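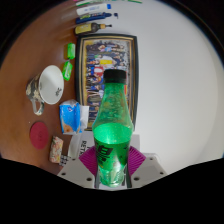 Clear green bottle, screw cap, dark label. Tall, narrow-necked bottles like this are the hardest shape to clean and the easiest to store badly.

Storing Oils, Vinegars and Syrups: Bottles, Caps and Shelf Placement

Last revised 17 Jan 2020 by Iona Mackay

Most complaints about stale oil come down to three variables: light, heat and the volume of air above the liquid. The notes below cover bottle choice, cleaning, drying, filling and labeling. They apply to cooking oils, plain vinegars and sugar syrups. They do not apply to home-infused oils with fresh garlic or herbs. Those carry a botulism risk at room temperature and need a different method altogether.

Glass color

Clear glass gives no useful protection from light. Green glass gives a little. Brown glass gives the most of the common colors. If the bottle lives in a closed cabinet, the color makes no practical difference and you can use whatever you have. If it lives on a counter, use brown glass, a metal can or a glazed crock.

A green bottle on a windowsill looks good and shortens the life of olive oil. Keep vinegar there if you want something on the sill. Plain distilled vinegar is not much affected by light, although wine vinegar will fade over a long summer.

Capacity

Match the bottle to your rate of use. A kitchen that goes through a liter of oil a month can decant into a half-liter bottle and refill it once or twice. A kitchen that uses a few spoonfuls a week should buy small and decant nothing. Every transfer adds air.

Fill to the base of the neck. Oil expands as it warms, and a bottle filled to the rim in a cool pantry can weep around the cap when it is moved next to the stove.

Caps and seals

Screw caps come in three parts: shell, liner and thread. The liner does the sealing. Foam liners soak up oil and go rancid before the oil does. Smell the inside of the cap before reuse. If it smells like old crayons, discard it, whatever the glass looks like.

Cork stoppers are acceptable for vinegar and poor for oil. Pour spouts with an open tube are convenient and leave the contents exposed all day, so fit them only to the bottle in current use and swap back to a solid cap at night. Spouts with a hinged flap are better, provided the flap closes fully. Many do not after a few months, when dried oil builds up at the hinge. Soak the spout in hot water and dish soap, work the flap with a toothpick, rinse and shake out.

Never swap caps between bottles by eye. Two caps can look identical and differ slightly in thread pitch. A mismatched cap turns, feels tight and leaks when the bottle is laid down. Test with water first: fill, cap, invert over the sink for a few minutes, check with a dry paper towel.

Cleaning a narrow neck

1. Drain the bottle upside down for 30 minutes before adding any water. Oil left inside will only smear.

2. Add a teaspoon of dish soap and a tablespoon of dry, uncooked rice. Coarse salt also works, but it dissolves quickly.

3. Add hot tap water to one-quarter full. Do not pour boiling water into cold glass.

4. Cap and swirl for a full minute. Swirl, do not shake; foam fills the space and stops the rice from scrubbing.

5. Empty through a strainer. Rice in the drain swells.

6. Repeat with soap and water only, then rinse until the water runs off the inside in a sheet. Beads on the glass mean there is still oil on it.

For a cloudy film, fill with equal parts white vinegar and warm water and leave overnight. This removes mineral scale. It does nothing to varnish-like yellow oil film, which needs a washing soda solution, one tablespoon to a pint of hot water, left for two hours. Wear gloves, and do not combine the two treatments.

Bottle brushes are worth having only if the wire stem is coated at the tip. Bare wire scratches the base.

Drying

Water in oil speeds spoilage and makes the oil spit in the pan. Air drying a narrow bottle upside down traps damp air inside. Tilt it at an angle on a rack instead, neck down, with a gap underneath. Allow a full day. To shorten this, roll a strip of paper towel into a wick, push it to the bottom and leave the end hanging out of the neck. Pull it after an hour.

Oven drying is possible with plain glass and no label. Place the bottle in a cold oven, set to the lowest temperature, hold for 20 minutes, turn off and leave the door shut until cool.

Labels

Paper labels fail in an oily kitchen. Either leave the original label on, if it still describes the contents, or remove it completely. A bottle that says one thing and holds another will cause trouble sooner or later, and this goes double for anything stored near cleaning products. Never put a cleaner in a former food bottle.

To remove a label, soak in warm water first. If the glue stays behind, rub in a paste of baking soda and cooking oil, wait ten minutes and scrape with a plastic card.

Mark the new bottle with masking tape and pencil: contents and date opened. Pencil does not run. Put the tape high on the shoulder, out of the path of drips.

Shelf position

Avoid the cabinet above the stove and the one beside the oven. The floor of a pantry is usually the coolest place in the kitchen, but tall bottles get kicked there. Use a low-sided box. On an upper shelf, place tall bottles at the back and in a tray. The tray catches drips and lets you pull the whole row forward at once.

Bottles next to a wall with pictures or a painted finish should stand on a saucer a few inches out. Oil mist marks matte paint permanently.

Reader notes

Lorna MacBrayne writes that she replaced the rice with crushed eggshell. It cleans well. Rinse the shell first and strain carefully, as the fine pieces cling to the base of the bottle.

Another reader asked about freezing olive oil. It can be done in small plastic containers with headspace. Do not freeze it in glass. Flavor after thawing is acceptable for cooking.

The section on washing soda was corrected in April. The earlier version gave the quantity per quart.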